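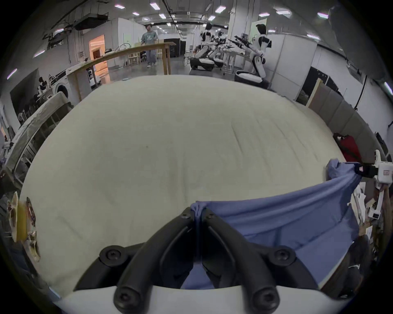 spannerwitch wrote:
Two grand is a lot for a pair of fingers on a stick. What does the Homer kit do that I couldn't print in my own shed over a long weekend?

Fair question, and I went back and forth on it myself before I ordered! I've had the Seden Homer hand-held gripper for a bit now and the bedding stuff is what I bought it for, so that's most of what I can talk about. You hold it, you do the job, it records what the fingers saw, and then you've got demos to train on. $2000 for the pair from Manríquez, plus postage (154 to my place, ouch).

Good bits first. The fingertips come down to a proper narrow point, so you can get hold of one layer of a sheet near a corner, and that's where my printed ones always let me down. The bolts are all hex so you can get at everything with the one little set of keys. Wide lens too, you get half the room in with your cloth. I'm up to 1176 clips and only binned 21 of them, mostly me being clumsy and letting go early.

Not so good: the trigger spring is stiff as. After an hour of sheets my hand is cooked. And the manual is four pages, one of which is the warranty.

flatpack_fiend wrote:
Have to disagree on the fingertips. I had the Homer on loan in August and the points were my main gripe. Lovely on a thin sheet, but give them a doona cover or a towel and they slide straight off. I ended up with the Zosport pads stuck over the top, which you shouldn't have to do at that price.

Also I reckon the wide lens is oversold. Everything near the border bends like a banana and my calibration took three goes.

mothball77 wrote:
Calibration took me one go, did you use the printed board that comes in the box or your own? Mine was rubbish until I swapped to theirs and glued it to something flat.

Agree about the towels though. Haven't tried the pads.

flatpack_fiend wrote:
My own board. OK, might be on me, that one.

Original poster again, adding one with the tips shut on an edge, for whoever asked me by PM how far up the view the fingers come:

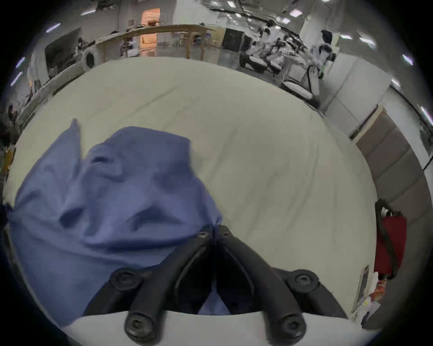

Homer gripper, tips closed on the edge of the blue cloth

You do lose a bit of the cloth behind the fingers, so if you're after the fold right down near the housing, tilt your wrist. Took me ages to get in the habit.

spannerwitch wrote:
Ta, that's handy. Still not sold on the price. Can you buy just the finger set and bolt it to your own handle?

Yep, Manríquez do the fingers and links separately, but I don't know what they charge now and the listing has been out of stock every time I've looked. Flick them an email. If you do go that way, check the bolt spacing before you print your base!

mothball77 wrote:
And get spare tip screws while you're at it. Lost one in the carpet on day two.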